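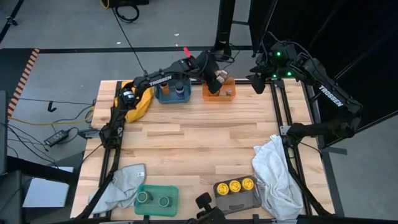 Gashi Hard Wax Oil, satin, 30 oz can

Item 2767
In stock, ships Thursday

I've been selling finishes out of the Lasuvgate store for a good while now, and this is the can I take home myself. I put it on my own kitchen counter in October and I'm still happy with it, crumbs and coffee rings and all. If you've got a maple top, a workbench, a desk or a big old cutting table that's gone gray and thirsty, start with this one.

It's an oil and wax blend that soaks in and then leaves a thin skin on top. You get a soft shine, kind of like an eggshell, and you can still feel the grain when you run your hand over it. On pale wood it warms things up a little (less than plain linseed, more than a water-based poly). If you want your maple to stay as white as possible, get the Gashi Clear Matte, which has a tiny bit of pigment in it to fight the yellow.

How I put it on

Sand to 150 and stop. I know, everybody wants to go up to 320, but the wood closes up and the oil just sits there looking at you. Vacuum, wipe with a barely damp rag, and let it dry.

Stir the can. Really stir it, the wax goes to the bottom and it'll come out patchy if you skip this. Then pour out a puddle smaller than you think you need and push it around with a white pad. Wait 10 minutes, wipe off everything that's still wet, and leave it overnight. Second coat the next day, even thinner. I did 3 coats around my sink and two everywhere else.

Lay your rags flat outside to dry before you toss them, or soak them in a bucket of water. Oily rags in a pile can catch fire on their own. Please don't skip that part!

How far a can goes

Nikau Kingi, who runs our Saturday counter class, got two coats on a seven-foot island and had nearly half a can left. Open-grained stuff like oak or ash drinks a lot more, so buy a second can if you're doing a big oak table.

Fixing spots

My favorite thing about it. When my kid left a wet pan on the counter I sanded just that patch by hand, dabbed on some oil, and buffed it with a sock. Try doing that with varnish.

What I don't love

The smell hangs around for a couple of days. The lid is also a pain once it's been opened, so wipe the rim or you'll be prying at it with a chisel like I did. And it's slow: light use after a day, but give it two weeks before you scrub it or set a wet glass on it all evening.

Goes well with

Niten white pads, pack of five
Tultudar end-grain sealer
Gashi Care Soap

Questions? Ask for Rochelle Doolan at the Lasuvgate desk, mornings are best. Unopened cans can come back within 30 days with the receipt.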